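Dundis グリッパーキット 指先カメラ対応版

卓上ロボットアームの先に付ける、2本指の電動グリッパーの組み立てキットです。自宅の机でも共同工房の作業台でも、ドライバーと六角レンチがあれば組めます。シェア工房「Tramimar」の一角で、自分たちが使いたくて作りはじめたものが、ようやく人に渡せる形になりました。うれしいです!

キットの中身
・指(ゴム被覆済み) 左右1組
・ハウジング 左右1組
・駆動ユニット「Wokine」(減速機つき)
・手首カメラ用ブラケット
・ケーブル、ねじ一式、予備のゴムシート
・組み立て説明書(日本語、印刷版)

アーム本体、カメラ、電源は付属しません。お手持ちのものをお使いください。

指の形について
いちばん時間をかけたのが指です。最初の試作は平らな板にゴムを貼っただけで、丸いペンはつかめても、角のある箱を持ち上げると決まって斜めに傾きました。そこで縁に曲線をつけ、先端は細くしぼってあります。細い先端は、狭いところに立っている物を抜き取るときに本当に便利で、この形にしてから練習用に並べる物がどんどん増えました。

ゴムは使っているうちに表面がすれて、つやが変わってきます。つかむ力がすぐ落ちるわけではありませんが、滑るようになったら予備シートに貼り替えてください。古いゴムをはがしたあと、アルコールで拭いて、完全に乾いてから貼るのがコツです(急いで貼ると端から浮きます。何度もやりました)。

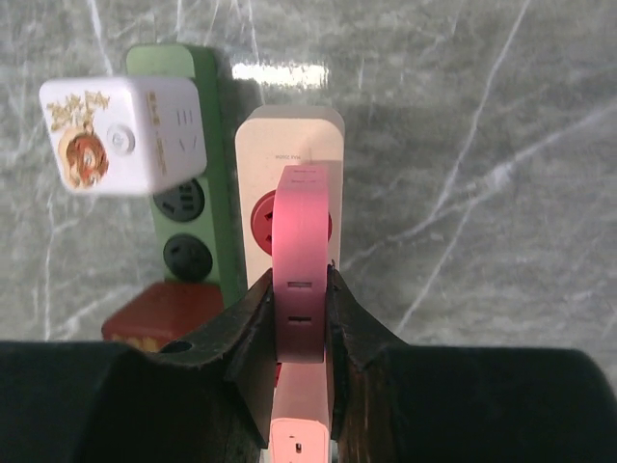

練習に使う物は、家や工房にある日用品で十分です。モバイルバッテリーは角がそろっていて持つ面が広く、最初の題材にちょうどいいと思います。電源タップのように縦長の物は、立てて置くと倒れやすいぶん、近づけ方の練習になります。慣れてきたら、似た大きさの物を隣どうしに置いてみてください。急に難しくなって、ここからが楽しいんです!

作業面は好みで選んで構いませんが、つやのある天板では照明が映り込みます。画像で物の位置を取る方は、照明の向きを少し変えるか、露出を下げて試してみてください。私は結局、デスクライトを壁に向ける方法に落ち着きました。

カメラブラケットについて
手首側に小型カメラを取り付けるためのブラケットです。指先と、つかんでいる物が一緒に映る角度にしてあります。角度は長穴で調整できます。ハウジングが画面の下側に少し入りますが、指の開き具合の目安になるので、このままの設計にしました。気になる方は長穴のいちばん上で固定すると、映り込みがかなり減ります。

仕様
開閉方式:左右連動
本体質量:900 g(カメラ、ケーブルを除く)
指の数:2
制御:シリアル通信、位置指令と電流制限
対応アーム:手首フランジのねじ穴が合うもの(図面は説明書の巻末にあります)

アームの可搬質量には、グリッパー本体の重さも含めて考えてください。小さなアームだと、本体だけで余裕がほとんどなくなることがあります。

組み立ての流れ
まず駆動ユニットをベースに固定し、電源を入れて原点を出します。指を付けるのはそのあとです。順番を逆にすると、原点出しのときに指どうしがぶつかります。左右のハウジングは形がよく似ていますが、内側の刻印で見分けられます。ねじは全部を仮止めしてから、対角に少しずつ締めてください。

初回の動作では、電流制限を低めにして、丸めたタオルのような柔らかい物から始めるのがおすすめです。電池の入った物をつかむときは、力を上げすぎないでください。つぶしたり、端子に金属を触れさせたりしないようお願いします。

サンプルプログラム「Riihimäki」
開閉、力の調整、カメラ画像の保存までを一通り試せるサンプルです。キーボードの矢印キーで動かせるので、プログラムを書く前に感触をつかめます。はじめて自分の指示で指が閉じたときの、あの感じをぜひ味わってください!

価格
部品セット 3,260円(指とゴムシートのみ。駆動ユニットは含みません)
フルキットは、駆動ユニットの入荷ごとに価格をお知らせしています。

次回の入荷は8月の予定です。指だけ先に手に入れて、手持ちのサーボに合わせて土台から自作する方もいらっしゃいます。図面はどちらのセットにも付いていますので、どうぞ自由に改造してください。

ページ更新日:2018/04/23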